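About Praltach

We gather examples for machines that learn by being shown. That is the whole business. A customer has a robot with arms and hands, or a model that is meant to drive one, and they need a large number of recordings of ordinary jobs being done by that sort of body. We set up the jobs, do them over and over with an operator guiding the arms, check what came out, throw away what is no good and hand over the rest.

If you have come here from a conference talk or a promotional film, you may be expecting something more exciting. We would like to lower those expectations early, as it saves time on the first call.

What we think of the field

We are doubtful about a good deal of it, and we say so to customers. A robot that puts a cabbage in a basket in a film has put that cabbage in that basket. It may have done it on the first go or the fortieth. You are rarely told which, and you are almost never told what the thing does when the basket is turned the other way or the tray has been moved a hand's width to the left. We have watched well-funded demonstrations fall apart over a change of lighting. We have also watched people nod along to the claim that the answer is simply more data, when they had not looked at a single hour of the data they already had.

More is sometimes the answer. Often the trouble is that all the examples are alike. Ask an operator to pick up the same item from the same spot all morning and you get a lovely, smooth set of recordings which teaches the machine one movement. The customer sees a big number on the invoice and feels well served. Three months later they ring up and ask why the robot reaches for the place where the item used to be.

We don't know whether learning from demonstration will lead to a household robot worth the money. Some of us think it will, for narrow jobs. Some of us think the whole approach will be replaced by something nobody here has heard of. You do not have to believe in the destination to record the work properly, and we suspect it helps not to.

How we came to be doing this

Praltach began as a small testing outfit in Kerkemport, in two rooms above a tile showroom. We were paid to try out other people's grippers and write reports on how they failed. It was decent work and we were good at it, though the reports were not always welcome. One customer asked us to leave a chapter out. We kept the chapter in and lost the customer.

Around that time the questions started to change. Firms stopped asking whether a hand could hold a thing and began asking for recordings of it holding the thing, with every joint and every camera logged together. The first time, we took the job on without really understanding it. We delivered 200 episodes of a cup being moved from a shelf to a tray. When we went back through them ourselves, 100 were worthless, for reasons that were entirely our fault: clocks out of step, an operator's sleeve across a lens, a cup already on the tray when recording began. We gave half the money back and wrote our first set of rules.

Those rules are now a good deal longer. We moved out of the two rooms and into a ground-floor unit on the edge of town, with a proper level floor and enough space to build a piece of a shop or a piece of a kitchen and leave it standing.

How a job runs

We start with an argument, if we can get one. The customer tells us the task and we ask what counts as finished. "Put the shopping in the basket" sounds clear until you try it. Does it count if the leeks hang over the side? May the basket be set down halfway through? Which hand holds the handle, and does it matter? If the customer hasn't thought about this, their model certainly won't have. We write the answers down and both sides sign the page.

Then we build the set. For shop and kitchen work we keep a stock of stands, trays, baskets and produce, and we move them between recordings according to a plan drawn up beforehand. Operators do not choose the layout. People left to choose will put things where they are easy to reach, however hard they try not to.

Recording comes next. An operator works in spells with a break between them, because tired people take short cuts and the machine will copy the short cuts faithfully. We record from the head and from the wrists. The head view tells you where everything is. The wrist view is ugly, half of it is usually the robot's own hardware, and it is often the one that tells you whether a grip was any good.

Failed attempts are kept, labelled as failed and stored apart. Some customers want them and some don't. We think the ones who don't are making a mistake, but it is their model.

After that there is review. Somebody other than the operator watches every episode at full speed, with all views side by side. We have looked at tools that claim to do this without a person. The best of them agreed with our reviewers on the easy cases and was confidently wrong on the hard ones, and the easy cases were never what took the time. We use a script to catch missing frames and clocks that drift. For everything else we use eyes.

The Zodarer set

The longest piece of work we have done is called Zodarer, a collection of basket and produce tasks carried out in our own mock shop. It holds 762 accepted episodes. That is a small number by the standards of this trade, where people like to talk in hours by the thousand, and we have been told more than once that it is too small to be of interest. Perhaps so. Every one of those episodes has been watched from beginning to end by a person who was allowed to reject it. We would ask anyone offering you a much larger set how many of theirs can say the same.

Zodarer is built around a dull question: can a machine learn to carry a light, see-through basket and handle soft, awkward items without being told where they will be? Clear plastic is a nuisance for cameras. It picks up highlights, it lets the floor show through, and depth sensors tend to make a mess of it. Thin handles are a nuisance for fingers. We chose both on purpose. A set that leaves out the awkward objects flatters everyone who trains on it.

We do not claim that a model trained on Zodarer will work in your shop. We have no idea what your shop is like. We claim that the recordings show what their labels say they show. This seems a modest thing to promise, and we have bought enough data from other suppliers to know that it isn't always kept.

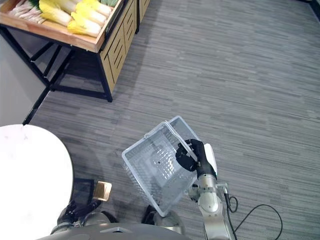
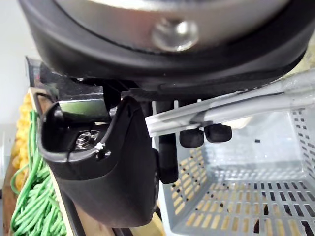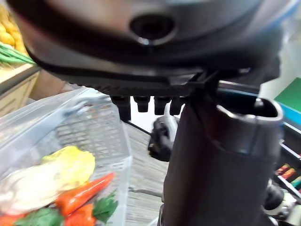
Who we are

There are 15 of us. Most are operators and reviewers, and everybody does some of both, including the people who sign the contracts. We swap roles on purpose. An operator who has spent a week reviewing comes back far less pleased with their own work, and a reviewer who has never guided an arm tends to reject things for the wrong reasons.

Few of us trained for this. We have people who came from warehouse work, from sound recording, from a dental laboratory and from teaching. We have two proper roboticists and they are outvoted regularly. What we look for is patience and a willingness to say that something looks wrong before knowing why.

Operators are paid by the hour and never by the episode. We tried paying by the episode for one short spell in the early days. The count went up very nicely and the recordings got worse in ways that took weeks to find. It also made people cross with the reviewers, who were suddenly taking money out of their pockets. We won't do it again and we would be wary of any supplier who does.

Phuthong

Phuthong is our own software for lining up the views, marking where a task starts and ends, and keeping a note of who accepted what. We wrote it because the tools we were using lost things. It is plain to look at and it has faults, which are listed on the page where you download it. Customers can use it free of charge for as long as they like. We don't sell support for it and we don't promise to fix what bothers you – though if it bothers us as well, it will probably get done.

It has no automatic scoring. People ask for this fairly often. We may add it once we have seen a version we would trust with our own invoices.

Things we turn down

We don't record in people's homes. We don't sell the same commissioned set to two customers. We don't make promotional films, and we don't let our recordings be cut together to hide a failure, which is written into the contract after somebody did exactly that.

We also turn down jobs where the customer can't say how they will test the result. This costs us more work than anything else on the list. Without a test there is no way to find out whether our examples were any use, and we would sooner know, even when the news is poor. On one job the test showed that a third of our recordings could be dropped with no effect at all. We had charged for that third. The next quote to the same customer was smaller, and it included time to work out which third before anyone switched the robot on.

Visiting

You are welcome to come and watch. Tuesday is best, as that is when we change the set over and there is somebody free to talk. Please bring the object you are having trouble with, and if possible the recordings you already have. We will look at those first. On several occasions the visitor has gone home without ordering anything, having found that what they needed was already on their own drive and badly labelled.

Parking is at the back of the unit. The bell at the front does not work.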